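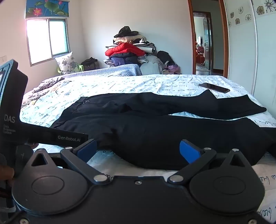
Monday, May 1, 2023 – Ullside library talk, sleep for shift workers

Start w/ question: who slept badly last night? Hands up. Wait for hands. Don't rush this bit

- Why daytime sleep is hard. Body clock wants you up. Light, traffic, phone, mail carrier
- Trellidley survey – 971 night workers. Most blamed noise first, light second. (Slide has old total, fix!!)
- My own first year on nights: slept in bits, ate toast at 4 am, snapped at everyone. Keep short

Bedroom stuff
- Dark. Darker than you think. Blackout lining is cheap, clip it up behind what you have
- Cool. Open the window before your shift, shut it when you get in
- Bed is for sleep. No bills, no laptop, no folding landry on it

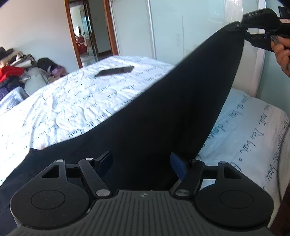 One woman at the Pumarberg session said the blackout lining did nothing for her until she taped the sides down too, and that her earplugs mattered more anyway. Good point, use it. Ask if anyone here uses a fan for noise

Caffeine
- last cup in first half of shift
- people will argue. Let them, two minutes max

Naps
- 24 minutes, set alarm. Before the shift, not on the drive home!
- drive home = the scary part. Slow down here. Bus, lift share, nap in the car park first

Days off – don't flip all the way back. Meet in teh middle, bed at 3 or so

Handouts on back table, sleep diary on the reverse. Next one in June, same room. Questions till they lock up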